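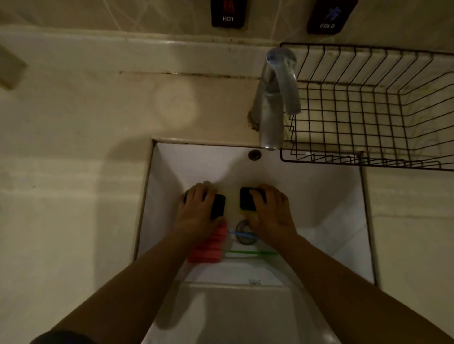
BOSGATE STUDENTS RELEASE WASHBASIN DATA SET AND ENTER BASTUM HOUSEHOLD ROBOTICS CHALLENGE

BOSGATE, April. The Bosgate College Robotics Club has completed the recording stage of Pladus, a student project on teaching a two-armed robot to tidy and wipe a bathroom washbasin. The club has made 327 first-person recordings of people doing the work by hand. It will use them to prepare its entry for the Bastum Household Robotics Challenge, and is releasing them to other school and college teams without charge.

Pladus was set up by second-year students on the college's Engineering and Computing course. The team has nine members and is led by Nga Vi, with Filippos Zacharopoulos responsible for software and Châu Bạch for recording and labelling. It is supervised by Zdzisław Kubiak, lecturer in control systems.

Choice of task

The Bastum challenge asks each team to pick one household job and carry it out with a robot of its own build or a modified kit. Teams are marked on whether the job is finished, on how much help the robot needs, and on the written method. In previous years the club entered with table laying and with sorting cutlery, both carried out on a flat surface with the objects well apart.

A washbasin is a harder case. The floor is curved, so objects slide and settle against one another. The surface is white and reflects overhead lamps. The tap stands over the rear of the basin and limits the paths an arm can take. Small items such as toothbrushes lie close to the floor of the basin and are difficult to grip from above, and a sponge changes shape when it is held.

"We wanted a task where the objects do not behave like blocks," said Nga Vi. "If you close a gripper on a sponge by the same amount you would use for a wooden cube, you get a good hold. If you then press it against the basin, the hold changes. Our first controller had no way of noticing that. Most of our work since the autumn has gone into that one problem."

Recording method

Each recording is made from head height, so that the view is close to that of the camera on the club's robot. The person recording stands at the basin and works with both hands. The items used include sponges, a ridged scrubbing pad and toothbrushes, placed in a different arrangement at the start of each recording. No recording is longer than 60 seconds.

The club has used basins in several parts of the college. Early recordings were made at a single clean basin in the workshop. When the software was tried on a second basin, it confused a dark seam along the back of the countertop with the edge of an object and sent the arm towards it. The team then extended recording to older basins, including ones with grime at the foot of the tap, labels on the front lip, wall signs, and wire baskets standing next to the bowl. The recordings from these basins now form the larger part of the set.

"Cleaning everything before recording was a mistake," said Châu Bạch. "A robot that is meant to wipe a basin has to be able to look at a basin that needs wiping. We rewrote the recording sheet so that the surroundings are left as found. Only the loose items are moved."

Participants were given four instructions:

Keep both hands in view for the whole recording.
Start with both hands resting on or beside an item.
Use the left and right hands at the same time where the job allows it.
Leave the tap closed.

The last instruction limits what the recordings can be used for. Running water makes the surface change from one moment to the next, and the team decided in its planning stage to leave it out. Rinsing is therefore outside the scope of the present work, and the robot will not operate the tap at the challenge. Hot and cold water controls are likewise excluded.

Labelling

Every recording is split into short actions, each with a start and an end. The labels in use are reach, grip, press, wipe, lift, move and release. Left and right hands are labelled separately. A hand that is holding an item still while the other hand works is given its own label, hold, which was added after the first round of checking. Before that change, labellers had marked the same action in different ways, some as grip and some as press.

Each recording was labelled by one student and checked by another. Where the two did not agree, the recording was passed to Châu Bạch for a decision and the reason was written down. These notes are included with the release, in a plain text file, under the number of the recording concerned.

Recordings in which a face could be seen in a mirror were deleted. Sound was not kept.

Robot and software

The robot is a bench-mounted unit with two arms, built by the club from parts supplied by Thái, a local maker of small motors and gearboxes. Each arm has a two-finger gripper with soft rubber pads. The present grippers are the third design. The first had rigid fingers and marked the basin. The second had pads that were too thick to get underneath a toothbrush lying flat.

The software is in two parts. The first part finds the items in the basin and estimates which way each is lying. The second part selects the next action and moves the arms. Force at the gripper is worked out from motor current, with no separate force sensor. Filippos Zacharopoulos said that this had been decided on cost and that it had consequences.

"Motor current is a noisy signal at low speed," he said. "We can tell the difference between pressing on the basin and not pressing on it. We cannot yet tell reliably between pressing lightly and pressing firmly. For wiping that is acceptable. For picking up a toothbrush by the handle it causes failures, and we log every one of them."

In bench trials the robot is able to pick up a sponge and wipe the front half of the basin without help. Work behind the tap is not yet dependable, as the left arm and the tap body come too close together for the safety stop to be left at its normal setting. The team is testing a different mounting height for the unit. Lifting two toothbrushes that lie side by side also remains open, and the robot will often take hold of both.

Place in the course

Work on Pladus counts towards the practical unit of the Engineering and Computing course. Students are assessed on their log books and on a written report. The challenge result has no effect on marks.

"I look for a clear record of what was tried," said Zdzisław Kubiak. "A student who changed one setting, measured the effect and wrote it down has done the unit. The log books from this group are good on failures. They were weaker on units of measurement, and we have spent some time on that."

First-year students have taken part as labellers and three of them will travel with the team to Bastum. The club intends that they should take over the project in the next college year. A handover document is being written by Vinh Nông, who looks after the robot's wiring and spare parts, and will cover calibration, gripper pad replacement and the order in which the two arms must be switched on.

Release to other teams

The release contains the recordings, the labels, the checkers' notes, the recording sheet and a short program for viewing the labels alongside the pictures. It does not contain the robot's control software, which will be published after the challenge in line with the competition rules.

The material may be used by schools, colleges and clubs for teaching and for competition entries. Teams using it are asked to name the Pladus project in their written method and to report labelling errors to the club. Corrections will be collected and issued as a single update.

Teams should note that the recordings show human hands and that the distances between fingers do not match those of a two-finger gripper. The club uses the recordings to learn the order of actions and the general path of each hand. The final approach to an item is tuned on the robot itself. A page on this point is included with the recording sheet.

Open workshop session

The club will hold an open session in the Bosgate College engineering workshop before the team leaves for the challenge. Visitors will be able to see the robot running on the test basin and to try labelling a recording. The session begins at 4 pm. Places should be requested through the college office, and visitors under 16 must come with an adult.

About the Bosgate College Robotics Club

The Bosgate College Robotics Club is open to all students of the college and meets in the engineering workshop during term. Members build and program robots for teaching and for competition. Parts for the present robot were supplied by Thái. Workshop space and supervision are provided by the college.

Press contact

Enquiries about the project, requests for interviews and requests for access to the recordings should be sent to Nga Vi, Pladus project, care of the Engineering and Computing office, Bosgate College. Technical questions about the labels should be marked for the attention of Châu Bạch.

ENDS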